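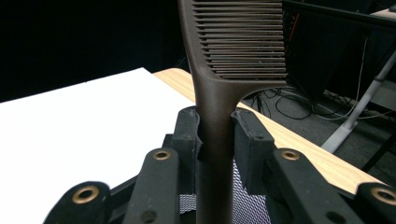 Ticket: grip width trace drifting on thin objects, policy results look wrong

Project: Trunley (hand-held demos)
Opened by: me, on behalf of the desk-objects group
Assigned: Birutė Rebane
Status: closed, with one bit left over (see the end)

What I'm seeing

Right, so I've been putting together the desk-objects results for the September write-up and one of the numbers is bothering me. We've got 300 demos of picking things up with the hand-held gripper, all on the same tables, and the policy trained on them does nicely on chunky stuff and badly on thin stuff. Fine, thin stuff is harder. But the way it fails is odd! It comes down in the right place, closes, and then stops closing a few millimetres early, as if it believes it has already got hold of the thing. The comb handle is the worst for this. Pens are a close second.

I replayed the training labels next to the video for a handful of comb demos, and the width label says the fingers are further apart than they plainly are. So I don't think the policy has learned anything silly, I think we've taught it the wrong width.

What I've tried so far

- Retrained with a different seed. Same behaviour, same objects.
- Turned off the smoothing on the width channel (I was quite sure it was this). The trace got noisier and the offset stayed exactly where it was.
- Checked the clock offset between video and width stream. It's fine, and a timing problem would show up while the fingers are moving, whereas mine is there when they're sitting still.
- Went through the labels for the big objects. Those look right to me, or close enough that I can't see it by eye.

Could somebody who knows the width code have a look? I've put the comb demos in the shared folder under Fumano, in the subfolder called thin.

Reply from Birutė

Had a look before lunch. Two questions. Which calibration file did you use for the Fumano batch, and was it made before or after the finger pads were changed? The width isn't measured directly, we work it out from where the fingers sit in the picture, and the zero point comes from a short clip of the fingers fully shut. If the pads are thicker now than they were in that clip, everything is shifted by the difference. On a big object you'd never spot it. On a comb handle it's most of the width.

Also, can you send me some frames with the gripper open over a plain bit of table? Something pale, so the inner edges of both fingers stand out. I want to run the edge finder on them without an object in the way.

Me again

Oh no. I think you've got it. The calibration file is the one from the Effiong batch, I copied the whole settings folder across when I set Fumano up and never thought about it again. The pads were changed between the two. I'd love to claim I had a reason but I was in a hurry.

Open frames are in the folder now, all from the white table. I've pasted one in so we're both talking about the same thing.
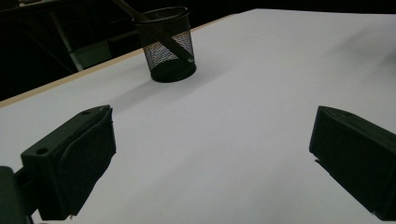 Fingers open over the white table, mesh pencil cup further back.

I ran the edge finder on these myself while I was waiting. It picks up the left pad happily enough, though the line wobbles a bit where the pad edge is wrinkled. The right finger is clean. The other thing I noticed is that the cup's shadow falls across the white in these, and on a few frames the edge finder gets interested in it. I don't think that matters for the comb problem but I'm noting it so it's written down somewhere.

Reply from Birutė

Good, those are what I needed. The edges are where they should be, so the finder is fine and it's down to the zero point. Please do this:

1. Record a new shut clip with the current pads. Close the fingers gently, don't squeeze, and hold them for a few seconds.
2. Run the calibration on that clip only and save it under the Fumano name. Please don't overwrite the Effiong one.
3. Recompute the widths for all 300 demos. You don't need to touch the poses.
4. Before you retrain, plot old against new for the comb and for one big object. Both should have moved by the same amount. If they haven't, stop and tell me.

On the shadow: leave it for now. Wagner had the same complaint on Zarano and fixed it by masking everything outside the strip where the pads can be. I'll ask him for the mask.

Me, Friday afternoon

Done all four. The plots for step 4 are lovely, two flat lines the same distance apart the whole way along, which I've now stared at for longer than is healthy.

Then I retrained and ran the test set again, same start positions as before. Out of 26 comb trials the old policy managed 9 and the new one managed 21. Pens are better as well. The big objects haven't changed enough to mention. Of the five comb failures left, three are the policy going for the teeth instead of the handle, which is a separate headache, and the other two I can't explain yet.

I also went back and checked how much of the set had been affected in a way that would matter. Going by the corrected widths, 194 of the 300 demos have an object thin enough that I'd call the old label wrong. That's a lot more than I'd guessed! So the earlier table in the draft has to go, and I've put a note in the draft saying so. The sentence where we said thin objects "need more data" has gone too. I'd been about to ask for another 1,000 demos on the strength of it.

Comment from Wagner Brito

Mask is in the Zarano folder, it's the short script with no comments in it, sorry. You'll need to change the strip height for your fingers. One suggestion from our side: have the loader refuse to run if the calibration is older than the last pad change. We write pad changes in a little text file next to the data and compare the dates. It's caught me twice.

Me

Love that, nicking it. I've added the text file for Fumano and the check is in the loader now, with a rude error message (will tone it down).

Closing this one. Still to do, and I'll open a new ticket for it: the wrinkled edge on the left pad, and whether it's worth sticking on a fresh pad or just averaging along the edge. Birutė votes for averaging. I'd like to try both on the shut clip first and see which gives the steadier zero.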